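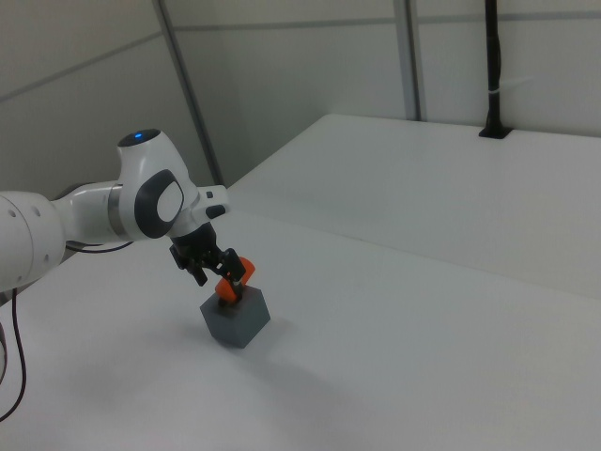 Orange part on the grey block at the Prurham cell.

Contact search moves into the main controller

The July build of Wanora, our motion stack, takes the contact search out of its separate script and runs it inside the force loop. Until now the planner handed over a target pose, the script nudged the arm in a spiral, and the two exchanged messages over a socket. Delays on that link made the search step uneven. The search is now one more controller mode, with the same clock and the same limits as the others.

Settings live in one file per task. Stiffness along the tool axis is set separately from the sideways values, and the downward force limit has dropped from 13 N to 7 N. Anyone with an old task file should run the converter before loading it. Files that still hold the spiral pitch in millimetres will be rejected, as the field is now in metres.
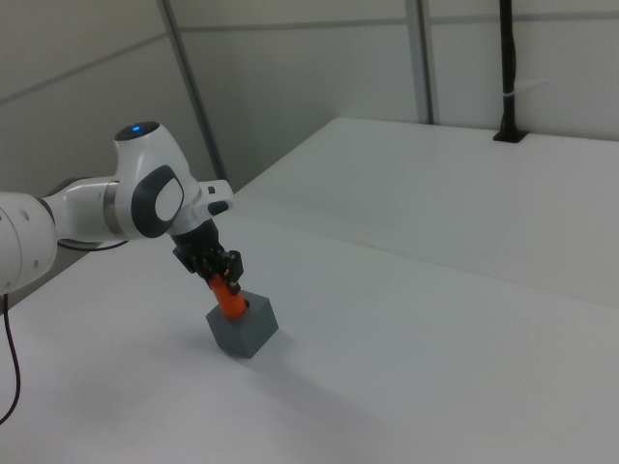

Fondska Robotics | Control and Planning Software

With a peg held at a slight tilt in the hole of the block, the pose estimate from vision alone is a poor guide to the axis of the part. The new mode reads tilt from the wrench signal and corrects it in small steps, keeping the tool point fixed. Correction stops after 3 tries and the planner is asked for a fresh approach.

Logging has changed as well. Each attempt keeps the last 4000 samples of force, pose and controller mode, written out when the mode ends. The De Graaf viewer opens these files directly, but older copies of it show the torque channels in the wrong order.

Still open: the planner treats the block as fixed, so a block that slides under load is reported as a missed hole. A check on sideways force is on the test branch.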